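Fundell Letters - README

Letters written to and about people held for political reasons, typed up from scans and emails. Version 3. Maintained by Matilde Carrilho, with Wumpini Appiah on the French and Portuguese ones.

What's in it

1,201 letters, one per row, in letters.csv. Mostly open letters, some from family, some from prison (111 of these). Petitions are out, moved to the Caldeira set. If you want petitions go there.

Columns

id - stable, don't renumber
lang - language of the original
kind - open, family, prison, other
date_text - the date as written on the letter, no cleanup
body - full text, line breaks kept
body_en - English version if there is one, else blank
source - where we got it
consent - yes, public, or estate

Blank means blank. No "N/A" please, it broke the Wosmont import last time.

Names

Published letters keep names as printed. In family letters, everyone but the prisoner gets initials. Children are always just C. Guards and judges stay in if the letter was public already. If you spot a name that shoud be initials, write to Matilde first, don't open an issue with the name in it.

Translations

400 rows have body_en. Wumpini checked all the French. Portuguese half done. The rest came with the letters and we did not touch them, quality is all over the place. Some are clearly softer than the original - compare before you quote.

Known problems

- 40 letters are missing thier last page
- date_text has three calendars mixed in, sort at your own risk
- a few letters went out under two titles, both kept
- line breaks in the handwritten ones are a guess
- "other" is a junk drawer, sorry

Use

Research and teaching ok. Quoting in print ok for consent = public. For yes and estate, ask. No using the prison letters to work out where somebody is being held now. Takedown requests from families get done the same week, no argument.

Changes, September 19, 2025

Fixed encoding on the Trindcombe batch. Dropped dupes. Added estate to consent.
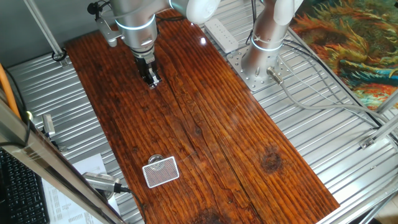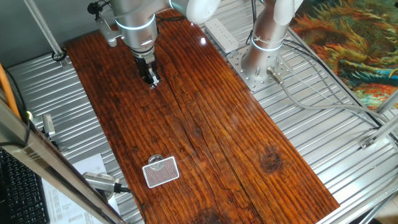 Both: varnished wood plank, dark knot toward the right, gripper above it.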